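3.2 What people carry home

I went into this part of the study thinking that shoppers pick a bag first and then fill it. The 396 diary entries from Drikley say otherwise (I read every one, some of them twice!). People grab the drink and the snack, get to the register, and only then wonder how it's all getting home. Figure 2 shows the sort of small load I mean, a bottle and a snack pack standing in an open white tote.

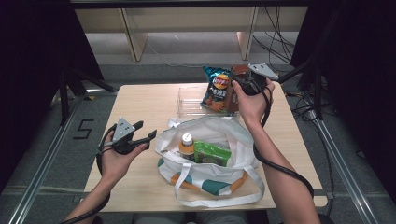
Figure 2. A small load in a printed tote.

One reader of the February draft asked whether the diaries just missed the big weekly trips, and whether I'd get the same answer with a full cart. Fair point, and I can't rule it out. The Camenzind survey had over 2,000 households and asked about weekly trips only, so the two sets don't line up well.

What I can say is that unpacking matters more than I expected. Folks who empty the bag right away, into a tray or a bin, tend to take it back out on the next trip.

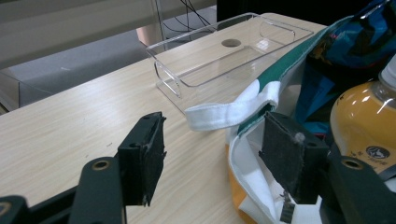 Folks who leave things in the bag end up buying another one, and then another, until there's a whole drawer of them. I come back to the drawer problem in Section 4, using the Jirnora entries.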